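Fault 29

The left arm stopped at stitch three and let go of nothing. That was how Esko Kokkonen wrote it in the log, and then he crossed it out and wrote it again becuase it sounded stupid.

Fault 29. Brake lag, left arm. The sheet from Braltero gave it one line – operator may notice delay. Delay. He'd taken his hand off the grip and the jaws had kept going. Only a bit. A fingernail's worth, sideways, on their own.

On a pad. Just a pad. But Skellstead wanted the unit in April and Skellstead did not mean pads.

Hudec on the phone from head office. Always in a car, Hudec.

"How many runs?"

"219."

"And how many with the fault?"

"3."

"So 216 without."

"It moved after I let go."

"The report says delay."

"The report's wrong then."

Indicator clicking. A truck going past. Then Hudec, slower, like talking to a kid – could he get it to do it again, with everything recording, every angle they had? Otherwise it was just Esko's word and a line in a log.

So he reset the brakes, rinsed his mug, sat back down. Needle through, pull, tie, cut. Needle through. His neck hurt. He kept his foot near the stop pedal the whole time and wondered if that counted as evidence. 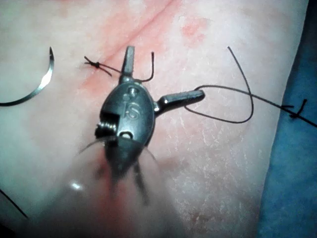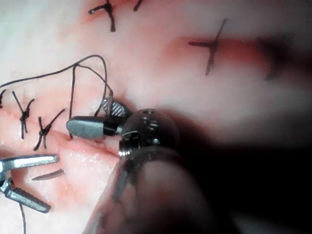 Stitches and steel, all afternoon.
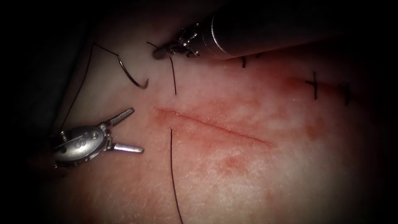
It did it at ten to six. Same arm. He opened his hand, held it up in the air where the room camera could see his fingers, and the left jaws slid on anyway, sideways, no hurry at all.

He hit the pedal. Everything went quiet except the fan.

He didn't ring Hudec. Not yet. He saved the files twice, pulled the red tag out of the drawer and wired it to the console, twisted it till the wire hurt his thumb. DO NOT USE. Then the date, Tuesday, March 4, 2025, and his name under it, the whole thing, so thier lawyers could spell it.

The phone started up on the bench. He let it ring and went looking for his coat.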